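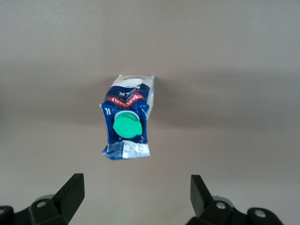
Davbridge Sling Library
Minutes of the meeting held on 9 May 2019, upstairs at Mastmont House

In the chair: Thirumalai Ramasamy
Minutes: HB, having made eye contact at the wrong moment
Also present: JK, PO, LW, two Annas (Anna S and Anna T), four babies, of whom one was awake and had views

Apologies: MD (teething), CF (also teething, different household), RV (no reason given, and we respect that)

1. Minutes of the last meeting
Agreed, with one correction. Item 5 should have read "the stretchy wraps are to be aired", where the minutes had "sired". HB apologised.

2. Matters arising
The lost ring sling has come back. It was posted through JK's door in a bread bag with no note. Nothing further will be said about it, although a fair amount was said about it.
PO has still not rung the hall about the radiator. PO would like it recorded that the hall has not rung PO either.

3. Loans
LW reported that loans are steady. The soft buckle carriers go out the minute they come in and the woven wraps sit on the shelf looking lovely. Anna T thought people were frightened of the length. LW said people were right to be, and that she had once shut hers in a car door and driven to Seidel Road with two feet of it trailing.
It was agreed to put the shorter wraps at the front and to stop describing the long ones as "versatile" on the labels.
The hire period was discussed again. At present it is 30 days, which some borrowers read as a month, some as a calendar month and one family as the length of a childhood. Agreed to keep it at 30 days and to write the return date on the tag in pen. The pencil has been retired.
Action: LW to buy pens. LW to keep the pens.

4. Washing
This took up most of the evening.
Slings are coming back in three conditions: unwashed, washed, and washed in so much fabric softener that they can be smelt from the stairs. Softener makes the wraps slippery and does the ring slings no good at all. The leaflet does say this, on the back, under the picture of the duck.
Anna S proposed that borrowers should not wash anything unless something has happened to it, and that we do the rest ourselves. JK asked who "ourselves" was. There was a pause.
After the pause it was agreed that:
a) borrowers may spot clean with a damp cloth;
b) anything worse than a spot comes back in a bag, tied, with a frank label;
c) full washes are shared out by rota, cool cycle, plain liquid, line dried, buckles done up inside a pillowcase.
Thirumalai has been using the Emisier liquid and likes it. Anna T finds it leaves a film. They have agreed to wash one half of the same old wrap each, once it has been cut in two, and bring the results to the next meeting. The rest of us are looking forward to this more than we let on.
Action: HB to draw up rota. Anna S to rewrite the leaflet and move the duck.
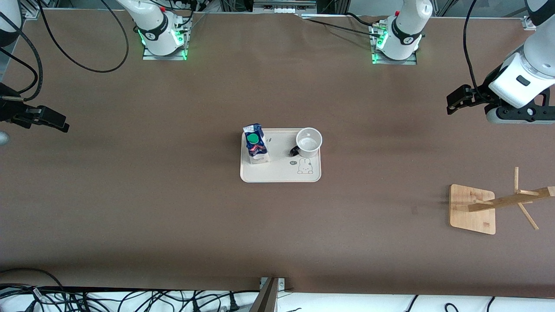
5. Safety checks
PO has gone through every carrier on the shelves, pulling at seams. Two were taken out of use: one with a worn chest strap, one where somebody had sewn on a pocket. It was a very neat pocket, but it went straight through the shoulder padding.
Agreed that repairs and improvements by borrowers are to be discouraged, kindly, at the point of hire. JK offered to do the kindly part. After discussion, LW will do it.
The fitting poster (close, in view, chin up, back supported) is to go by the mirror again. It was taken down in order to paint the wall. The wall has not been painted.

6. Money
The balance stands at 1729 pounds. Thirumalai pointed out that this is a famous number and explained why. Several of those present were feeding babies and could not leave.
Out of this we would like to spend 900 on newborn carriers and a couple of the larger toddler size, which we are always being asked for by people whose toddlers are sitting on their feet at the time. Carried, with Anna T against, on the grounds that we have nowhere to put them.
The grant form for 3000 has been filled in as far as the box marked "measurable outcomes". Suggestions so far are "arms free" and "cup of tea drunk". PO to finish the form and may use either.

7. Storage
See Anna T, above. The cupboard door no longer shuts without a knee. Mastmont House has offered us the shelf on the landing, which is damp, and the cupboard under the stairs, which contains the choir's tambourines. Anna T to speak to the choir.

8. Summer walk
July again, the flat route by the canal. Last year's "gentle circuit" had eleven stiles and will not be repeated. Slings to be lent out on the morning from the back of LW's car, prams welcome, grandparents welcome, dogs by arrangement with JK's dog.

9. Any other business
Anna S asked if meetings could start earlier. JK asked if they could start later. They will start at the same time.
The demonstration doll has lost a leg. PO thinks it is in the cupboard.

Meeting closed when the other three babies woke up. Next date to be agreed by text message, in the usual 40 messages.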